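Harnholm packing project: where we are in July

Hi all, sorry this one is a bit later in the month than the last. It's been a busy few weeks, mostly good busy!

The big news is that the new boxes came in. We ordered 3000 through Gkikas and as of this morning 1823 of them are checked and stacked on the shelves at Stustness, which is a lot more than I expected to get through by now. The rest are still on the pallet. A few had crushed corners (eight so far), and Gkikas has already agreed to swap those without any fuss.

We also settled on the layout for the packing table. The open box goes in the middle, the tray on one side and the small black block on the other, so everything you need is within easy reach and you aren't crossing over yourself to get at it. I like the plain white tabletop a lot, by the way. Dark parts are so easy to spot on it. 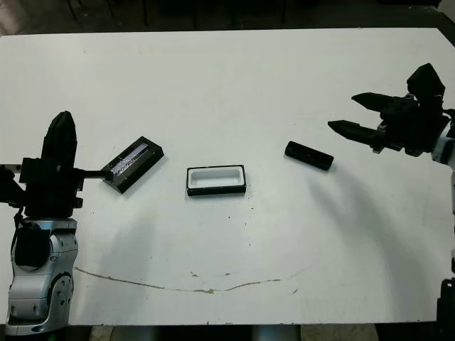

Money next. We've spent about a third of the materials budget, and the only surprise was shipping, which went up between the quote and the invoice. I moved a little over from printing to cover it, so the total you approved stays the same.

Still to do: finish checking the boxes, get the packing steps written up on one page (I have a draft, it's way too long), and send the first 3 sample packs to Bodance for their comments. They've asked for a looser fit around the tray, so I may need a second box size. I'll get a price on that before I order anything.

Could you let me know if the August payment can go out early in the month? The label bill lands right at the start.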